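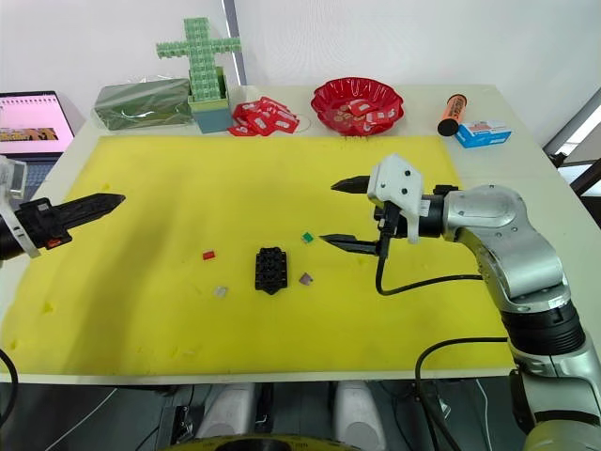 Search tips and notes
Enter keyword

Squaring up half-square triangles

Trim after pressing, never before. A unit trimmed while the seam is still standing will change size once the iron flattens it, and the error repeats in every block that uses it.

Cut the starting squares oversize. For a finished 3 inch unit I cut at 4 inches, sew a scant quarter inch on each side of the drawn diagonal, cut apart on the line, and trim to 3 1/2. The chart that comes with the Plirnel ruler gives a tighter starting size. It works with starched cotton and a well-adjusted machine. With soft or older fabric, use the larger cut.

Starch both fabrics before marking. Let the starch soak in for a few minutes, then press with a dry iron. Spraying and pressing at once leaves flakes on the soleplate.

Pressing: set the seam closed first, with the dark fabric on top. Open the unit and press from the front with the side of the iron, moving at right angles to the seam. Pushing along the seam stretches the bias and the square comes out as a kite.

Trimming: lay the 45-degree line of the ruler on the seam and check that the unit extends past the ruler marks on all sides. Cut the right side and the top. Turn the unit 180 degrees, line up the two cut edges with the 3 1/2 inch marks, and cut the remaining two sides. Left-handed cutters reverse the first step.

If the seam drifts off the corner, the usual cause is the ruler sliding on the second cut. Nelu Vasiliu puts 2 small squares of fine sandpaper under the ruler, near opposite corners, and I have had no slipping with that arrangement. The clear Nallent dots also hold, but they raise the ruler enough to matter when more than 6 layers are stacked. I do not stack triangles at all — one unit at a time.

Blades: a blade that skips a thread at the seam allowance is finished for this job. Keep it for paper.

Thread: 50 weight in the top and bobbin. Heavier thread takes up room in the fold and the unit measures short. Stitch length 2 on my machine, a little longer if you expect to unpick.

Storage: stack trimmed units in one direction, seams parallel, and pin through one corner only.

Revised in June to correct the trim size.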